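About Gemeo

Every parts reseller says its stock is tested and sorted. We used to buy from people who said that, and we opened enough mixed bags to stop believing it. Gemeo started in Purthorpe with 2 benches and a low opinion of the trade, and the opinion hasn't improved much.

We sell small electrical parts to repair shops and schools. Boards and solenoids, mostly. They get sorted in plastic bins before anything is bagged.

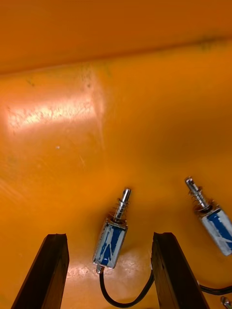
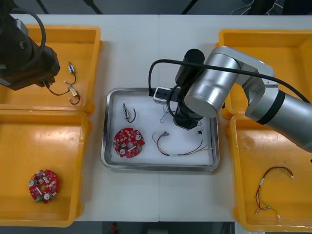
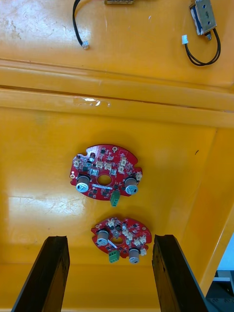
Melina Bakalis thinks we make too much of the bins. Her view, which she has given us more than once, is that a sorted part can still be a dead part, and that a customer who gets 144 matching solenoids with a bad coil in every one will not be comforted by how well they match. She would like the word "sorted" off our labels altogether until the coil readings are printed next to it.

We haven't gone that far. The readings are on the packing slip for orders over 300 pieces, and smaller orders can ask for them. Most don't, and we wonder what they think they're buying.

Round boards go out by type. If the outline and connectors match but we can't confirm the revision, the bag says so and the price drops. We don't use "like new." We have never found two sellers who mean the same thing by it.

Zhenhua Yu handles returns. Write with the bag number and say what the part did or didn't do. A picture of the leads helps. Returns are open until 4 p.m. on Thursday for that week's refunds, and anything later waits for the next run.

Our current list has 2,986 lines. Some of them are probably wrong, and we would like to hear which.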